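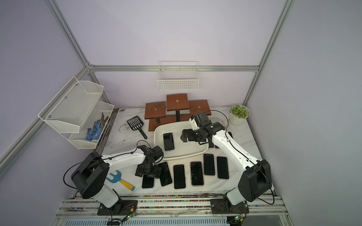
Bench notes for a two-arm cell

Last updated 6 November 2025

These notes cover the shared cell at the Parnmont workshop. They assume the frame is square and both arms respond to the controller. Settings are for the Losideo build and will need adjusting on other hardware.

Mounting the arms

Bolt both bases to the same front rail. A shared rail keeps the distance between the arms fixed, so one measurement serves both. Torque the base bolts in two passes, then check them again after 3 hours of running. Ours had loosened slightly on the left side.

Brush the rail before you move a base. Grit in the slot stops the T-nuts from seating and tilts the plate.

Cables

Leave slack at every joint that turns. Move the arm by hand to both ends of its travel with the power off and watch the cable, especially at the wrist. If it pulls tight anywhere, add length there – a tie placed further back does not fix it.

Keep the controller boards clear of the arm's sweep. A small printed cover from the Dudek parts folder fits ours, but it blocks the status light unless you cut a window.

Picking up phones

Old smartphones make good test pieces for sorting into a tray. They are flat, dark and slippery. Start with the gripper closing at 15 percent force and go up in small steps. Wipe the glass first; smudges change how the pads hold. Set the phones down slightly uneven once the basic pick works, or the program only learns one row.

Run the arms one at a time until the tray position is confirmed. Then run both at 80 percent speed.

Soil on the tabletop

Planting jobs and phone jobs share the same surface. Sweep dry soil toward the front and vacuum it. Do not use compressed air – it drives dust into the joints. Stains on the marble pattern come off with dish soap and a soft cloth.

Storage

Hang baskets on the rear rail and side wall, above the work. Gloves and twigs go in the lower side basket. The Bondard hooks hold well but slide if the rail is oily.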